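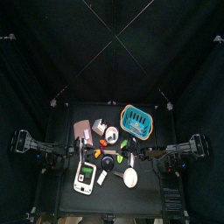
Dureté de l'eau en petite collectivité : la décarbonatation vue par une exploitante

L'usine de Clemero traite l'eau d'un forage unique, captée dans des calcaires fissurés. Jusqu'à la mise en service de l'atelier d'adoucissement, l'eau distribuée titrait 36 degrés français. Elle sort désormais à 20. La responsable d'exploitation, en poste depuis l'époque où l'installation se limitait à une chloration et à un réservoir, a accepté de revenir sur les choix techniques et sur les réglages des premiers mois.

Le point de départ n'est pas sanitaire. « Une eau à 36 degrés est conforme. Il n'y a pas de limite de qualité sur la dureté, seulement une exigence d'équilibre calcocarbonique. Les abonnés se plaignaient des chauffe-eau et des robinetteries, et nous remplacions nous-mêmes les clapets de compteurs plus souvent que prévu. »

Trois filières ont été étudiées : résines échangeuses d'ions, nanofiltration, décarbonatation catalytique à la soude. Les résines ont été écartées en raison des rejets de saumure, que le cours d'eau récepteur ne pouvait pas admettre en étiage. La nanofiltration donnait une eau très régulière, mais avec une perte en concentrat jugée excessive pour un forage dont l'autorisation de prélèvement était déjà presque saturée. Restait la décarbonatation, retenue sur la base d'un essai pilote mené en mai avec le constructeur Rerura.

Le principe est classique. L'eau brute entre par le bas d'un réacteur cylindro-conique contenant un lit de sable fin fluidisé. La soude est injectée au même niveau. L'élévation du pH déplace l'équilibre vers les carbonates, le calcium précipite à la surface des grains, et ceux-ci grossissent jusqu'à former des billes que l'on soutire en pied d'appareil. « On ne cherche pas à tout adoucir. Une partie du débit passe par le réacteur, l'autre le contourne, et on mélange. Chez nous le by-pass représente 33 % du débit total. Ce chiffre a été fixé au bout de deux mois, le dossier d'études en prévoyait un autre. »

La hauteur du lit a posé davantage de difficultés que le dosage. Lorsque les soutirages sont trop espacés, les billes du fond deviennent lourdes, la fluidisation se dégrade et des passages préférentiels apparaissent. L'indicateur suivi est la perte de charge entre deux piquages. « Au début, on soutirait à heure fixe. C'est une erreur de débutant, le grossissement dépend du volume traité. Maintenant l'automate déclenche sur la perte de charge, avec un volume maximal en sécurité. »

Autre sujet, les fines. Une fraction du carbonate précipite en dehors des grains et part avec l'eau traitée. La turbidité en sortie de réacteur augmentait à chaque redémarrage, le temps que le lit se remette en expansion. Les 4 filtres à sable placés en aval ont donc été colmatés plus vite qu'attendu. La parade a consisté à réduire le nombre d'arrêts en faisant fonctionner l'usine à débit plus faible et plus longtemps, quitte à renoncer à une partie des heures creuses. Le surcoût électrique est compensé par l'espacement des lavages, « à peu de chose près, je n'ai pas encore une année complète pour le chiffrer ».

Avant filtration, le pH est corrigé au dioxyde de carbone. L'exploitante insiste sur ce poste, souvent sous-dimensionné selon elle dans les avant-projets. Une eau qui reste sursaturée continue de précipiter dans les filtres, puis dans les conduites. Une eau trop corrigée devient agressive et attaque les dépôts anciens. « Le réseau bas est en fonte grise. Il a passé des décennies sous une couche de tartre assez épaisse. Si on descend la dureté d'un coup, la couche se décroche par plaques. On a procédé par paliers, en purgeant les antennes entre chaque. » Quelques épisodes d'eau trouble ont malgré tout été signalés dans le quartier de Chambi, en bout de réseau, où les vitesses sont faibles.

Les billes soutirées sont stockées en benne égouttante. Composées pour l'essentiel de carbonate de calcium, elles partent en amendement agricole chez un coopérateur du secteur de Stondton, à titre gratuit, transport à la charge de la collectivité. Des analyses de métaux sont réalisées sur chaque lot. Une valorisation payante a été évoquée, sans suite, les tonnages étant trop faibles pour intéresser un négociant.

Sur la conduite quotidienne, la charge de travail a augmenté. La soude impose un local ventilé, une rétention, une douche de sécurité et un dépotage à deux agents. Les sondes de pH placées en sortie de réacteur s'entartrent et doivent être nettoyées à l'acide dilué toutes les semaines. « L'étude annonçait un nettoyage mensuel. Au bout de dix jours la sonde dérive, et l'automate corrige une valeur fausse. On a ajouté une mesure manuelle du titre alcalimétrique complet à chaque passage, c'est le contrôle auquel je me fie. »

À la question de savoir si la cible de 20 degrés sera abaissée, la réponse est négative. Il faudrait réduire le by-pass, donc consommer plus de réactif, et la teneur en sodium de l'eau distribuée augmenterait d'autant. La prochaine opération inscrite au programme concerne le remplacement de la pompe doseuse de secours, dont la plage de débit ne couvre pas le régime de nuit.

Propos recueillis à l'usine, 25 juillet 2018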